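October, notebook, Poveo hand grippers (trial pair from Vodholm)

14.20. Second go with the Poveo pair. Themba on the other one. Carrying on from last page, so the unboxing gripes are there and I won't repeat them, except the case latch, which has now pinged off altogether. Put it in the tub with the spare screws.

Firmware is whatever they shipped. Vodholm sent a mail this morning saying there's a newer one but the link wants a login we haven't been given. Asked Coetzee to chase.

Weight. Kitchen scales say 189 g for the bare finger assembly, both sides, no camera mount. Sheet doesn't give a number for that on its own so can't say if it's good. In the hand it's fine for ten minutes, then the wrist knows about it. Themba says the trigger is too far forward for him, I have no trouble. Needs an adjuster. The old Stanum ones had a slot and a thumbscrew, cheap and worked.

Foam jaws: better than I thought. Soft enough to close on a plush toy without flattening it, stiff enough that the tips don't fold back when you press on the table. Orange pads are the grippy part. They pick up fluff though, wipe between runs or the grip goes off. Try the lint roller tomorow, the wet cloth leaves them tacky.

Tags on the finger bases. Tracking lost them when I rolled my wrist hard over, came back by itself once I straightened up. Opening width reading jumps when it comes back, goes to a silly value and then settles. Saved one log of that for Vodholm. Want to know if it's their software or our lighting.
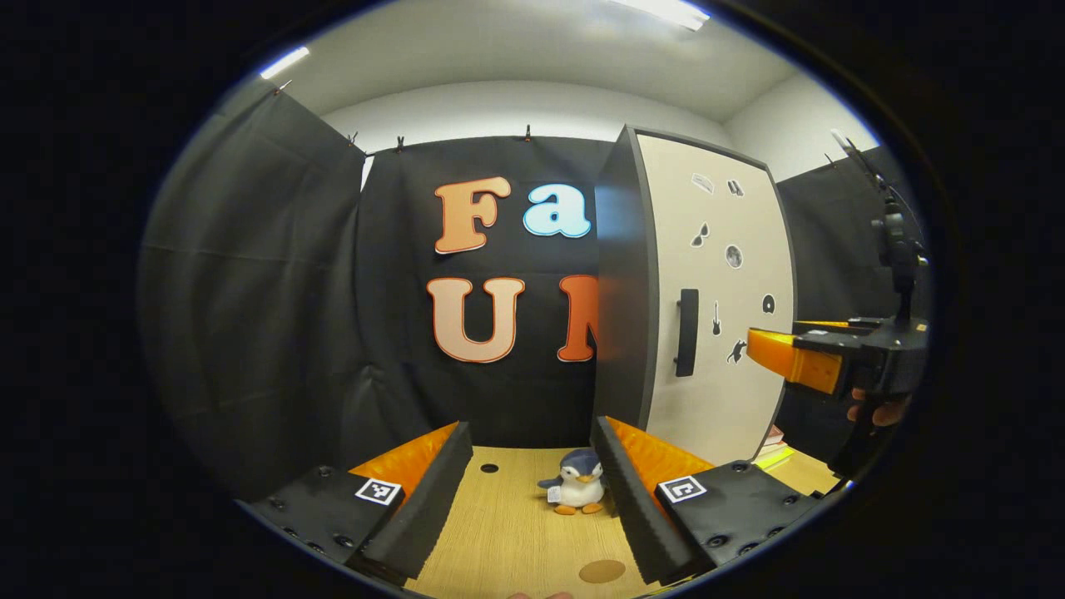

Runs so far on the toy pick: 19 kept. Threw out 3, all mine, started closing before the recorder was going. There is no beep. Why is there no beep. A light on the back of the handle would do, or anything really, at the moment you have to look over at the laptop and then you've lost your line on the object.

Two-handed stuff next. Pairing the 2 units took ages, the second one wouldn't show until the first was switched off and on again. Happened again after tea. Manual has the steps in a different order from the app, follow the app. Clocks looked in step on a quick tap test but do it properly, tap at start and end of a long recording and check drift.

Door pull. Themba's idea and a good one, the handle is a nasty shape for foam. Approach straight on and the jaw tips skid, come in from the side and it holds. Would like a narrower jaw as an option. Price list has "precision tips" on it with no picture and no size, add to the questions.

Lens view is very wide. Good for seeing what's round the fingers, less good at the edges where everything bends. Calibration came on a card with a code, ours loaded first time. Credit where due. The second unit's card had the same code printed on it as the first, so one of them is wrong, or they don't calibrate them one by one and just say they do. Top of the list for Vodholm.

Battery: went down faster on Themba's unit. Swap them over tomorrow and see if it follows the battery or the handle.

Questions to send:
same calibration code on both cards?
jaw foam, how much for spares and how long to arrive
precision tips, size
trigger adjuster, planned or not
login for the download page
beep!!

Where I am with it. Nicer to hold than the Stanum, recording side is clumsier. Would not buy the full set on this showing. Might take the pair if they sort the pairing and knock something off for the latch. Themba more keen than me, he likes the jaws and says the rest is software and software gets fixed. Hmm.

16.50. Coetzee got the login. Update downloading, very slow, leaving it going. Charge both overnight, NOT off the laptop. Don't run anything on the new firmware until I've copied todays logs off, the release notes mention a change of file format and I don't trust it.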